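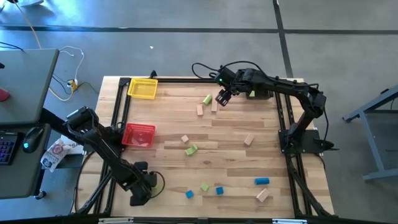
Makori lab visit: notes on cell rules

Nyokabi Athumani took our group through the two-arm sorting cell in February. Coloured and plain wood blocks go on the table, with a red and a yellow basket on the left. The arms are fixed on opposite sides, so most of the written rules deal with shared space.

Rule 2 bars both grippers from the middle of the table at the same time. Rule 3 sets the start state -- baskets empty, blocks spread, no two layouts repeated in a session. Speed is capped at 15 per cent while anyone is inside the floor line.

Vlasta Hoxha asked about cable checks. They are done by hand before each session and signed for. Floor leads are covered by a separate sheet, which we did not see.

Copies of the rules can be had from Lilian Rotich.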